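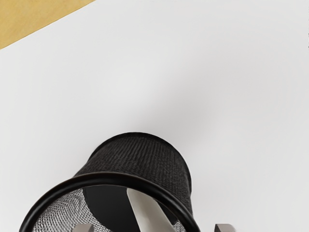
Kitting bench, simulation review and what it means for the shift
Aug 25, 2025
M. Pomare, Adbridge

Spent the morning going through the Samia runs for the desk-set job. The question on the table is whether the arm takes over cup loading on bench 4 when the Petchrat order comes back. Writing this down before the meeting so I can't be talked out of it during the meeting.

Task as modeled: one arm, one two-finger gripper, one black mesh cup, one marker-like stick. White bench top, good light, nothing else within reach. I have worked in the kitting room for seven years and have never seen a bench like that. Ours has the label roll, two open cartons, the tape gun, somebody's gloves and a tray of cups that arrived nested so tight you need both hands and a knee.

What I looked at

View from over the cup, down through the opening, stick resting inside with the fingertips showing low in the picture. Useful for clearance. You get the rim, the bottom and a bit of the mesh, and you can see how little spare room there is for a finger to go in beside the stick. It tells you nothing about how the mesh gives. The real cups flex when you lean on the rim and a few come in slightly oval. Asked Kamol whether the sim cup flexes. It doesn't, it is a rigid body. He has it on his list.

Side view of the arm holding the stick just off the bench, cup standing clear. Fine for checking the wrist and the approach angle. Again only one cup.

Things I want on paper

1. The 3334 sets in the March order were all loaded by hand, mostly by Agustina and Nantana. Rework was low and I know why. They feel a bad cap before it goes in. Neither of them would call this inspection and it isn't on the work instruction, so it isn't in the sim, so it isn't in the cost sheet either.

2. The cost sheet compares a person's loading time to the arm's loading time. It leaves out whoever unnests the cups and sets them down where the arm expects them. In the plan that person is called "support." It is the same person as before, with a worse job.

3. Cycle time in the summary is the best run. I asked for the whole batch and got it after lunch, to Kamol's credit. The spread is wide. A slow one now and then doesn't matter if you are the only thing on the bench, but the sealing station downstream runs at its own pace and someone will stand there waiting.

4. The stick. One shape, one weight. Petchrat sends two barrel types and changes the cap without telling us.

5. No failed cycles were shown in the summary. I'd sooner see those than anything else in the folder. When it drops one, where does it go, and who is allowed to reach in and get it? At Funton they have to stop the cell and sign a sheet each time. I talked to their shift lead in the spring and her people had quit reporting drops, it was quicker to leave them on the floor until break.

What would be good about it

To be fair to the thing. Loading is dull and it is hard on the thumb joint. Nantana has had her wrist strapped twice this year. If an arm did the loading and the two of them moved to final check and carton layout, I'd sign today. I have asked for that in writing and what I have is a slide with the words "higher-value tasks" on it. Asked which tasks. Was told it depends on volume.

Also, the sim is cheaper to be wrong in than the bench. I'd have skipped it a few years ago and that would have been a mistake. The last cell we bought without one spent some 7 weeks under a tarp.

Asked for before anyone moves a bench

- Cups in the model that are out of round, and a tray of them nested as delivered
- Both barrel types
- Clutter on the surface, copied from a real bench in the middle of a shift
- Every drop logged, with where the stick ended up
- Setup time counted against the arm
- Names next to the new jobs, with hours, before the trial

Kamol thinks the first three are doable with what he has. The fourth he can pull out of the logs he already keeps. The last two aren't his to give.

Left the draft on the bench terminal for comments.

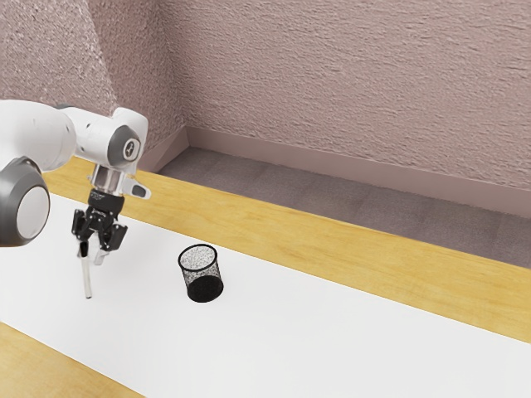 Siriporn wrote back that I am being too hard on the sim and too easy on the way we work now. Her point is that if the feel for a bad cap lives in two people's fingers, we have a problem with or without an arm, and we'd find it out the first week they are both off. She wants the cap check written up as its own step now, with a gauge, and she wants the time for it booked. She also says the trial should run beside the hand bench on the same order, so the comparison is made on the same cups.

I agree with the second part fully. On the first, I agree it should be written up and I doubt a gauge catches what Agustina catches. We can test that easily enough: salt a tray with bad caps, let both have a go. Siriporn to pick the caps, I don't want to know which.

She is less worried than I am about the support job. She did it herself on the old labeler and found it restful. I remember her hating it. We'll leave that one.

Open

Who talks to Agustina and Nantana, and when. They have seen the tape marks on the floor by bench 4 and asked me straight out what those were for. I told them what I know. The plan says staff are informed at the trial stage, which is daft with tape already down. Raising it first thing at the meeting.

Kamol to rerun with the oval cups. Cup samples are in the blue bin under my desk, take the worst ones.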